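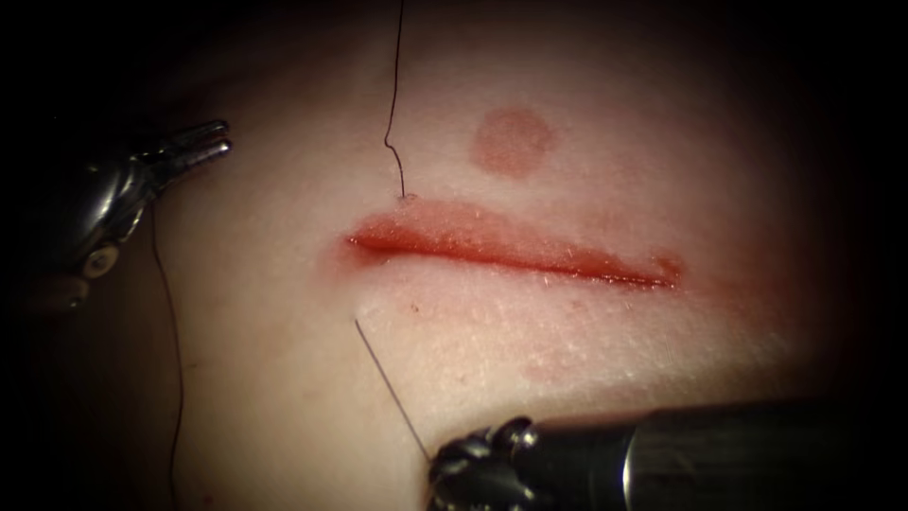
Griseveo Bench Notes, No. 101

The grasper that said it was shut

Some of you heard the shouting from the Stilten bench in October and came over to ask what was going on (thank you to whoever brought the pretzels). I promised I'd write it up once we knew, so here goes. Fair warning, I like this arm a lot and I was pretty sore at it for a couple of weeks.

We've been teaching the Stilten to close a single curved cut with both instruments, no hands on the console. The right side drives the needle, the left side waits up by the cut with its jaws parted, ready to take hold when its turn comes. I'm fond of that bit where the needle is down by the lower lip and the thread already goes into the upper one, because there's so little slack in the job. Everything after that depends on the left grasper being honest with us about its jaws!

It wasn't honest. The left wrist was telling the controller its jaws were closed when they were still open. Only a hair open, but a hair is plenty when the thing you're supposed to be holding is suture. The controller saw "closed," figured it had the needle, and told the right side to let go. Down went the needle onto the tissue. Then the left arm pulled away as though it were drawing thread through, and the right arm came in for the next bite with nothing in its jaws.

The first time I blamed myself. I'd mounted the instrument in a hurry before lunch and thought I hadn't seated it right. So I took it off, put it back on, ran the self-test, and got a clean pass. It behaved for the rest of the afternoon. The next morning it dropped another one, and on that try the arm kept pulling, the loose thread snagged around the shaft of the other instrument, and the whole length came up tight across the wound before I got to the stop button. The edge tore a bit where the thread went in. This was bench work, with no patient anywhere near it, but I didn't love watching that.

Svyatoslav Prokopenko found the cause, and I want to give him his due, since he did it by being stubborn. He pulled the logs for all 400 closures we'd saved and lined up what the wrist said against what the motor was drawing. On the good ones, the current climbs when the jaws meet something and stays up. On the bad ones it hardly climbs at all, and the wrist still says closed. There were 4 of those. I had noticed two. The other two had gone by while the jaws got lucky and pinched the needle anyway, and I'd marked them down as successes, which stung.

So what was wrong? A drive cable in the wrist had stretched. The sensor sits back at the motor end and counts turns there, so the motor makes its turns, the slack cable soaks some of them up, and the jaws never get the message. Our self-test opens and shuts the jaws on air, and it asks the very same sensor how it went. No wonder it passed.

Peeters swapped the instrument without any fuss and wants the old one back to take apart. If I hear anything I'll pass it along.

On our side, we changed the handoff in Gorari. The right arm now keeps its grip until the left motor current has been up for 165 milliseconds, whatever the wrist says. If the current never rises, both arms hold still and the console beeps (it's a horrible beep, sorry to everyone at the next bench). We also put a limit on the pull, so a snagged thread stops the arm before it gets tight. I tested that one by tying a thread to a clamp and letting the arm have a go at it, and I'll admit I stood there with my hand on the stop button the whole time.

A few things for anyone booking the Stilten:

Please do the new jaw check before your first run. There's a strip of rubber in the drawer. Close each grasper on it and give it a tug.

If a needle drops, stop both arms before you reach in. I know it's tempting to just grab it. Don't.

Write down every drop, even when the closure finishes fine. The log sheet has a new column for it.

We still don't know how fast these cables stretch, so Svyatoslav is going to plot the current for each instrument and see if there's a drift we could catch early. If you have older logs from the left arm sitting on a drive somewhere, he would love a copy, and so would I.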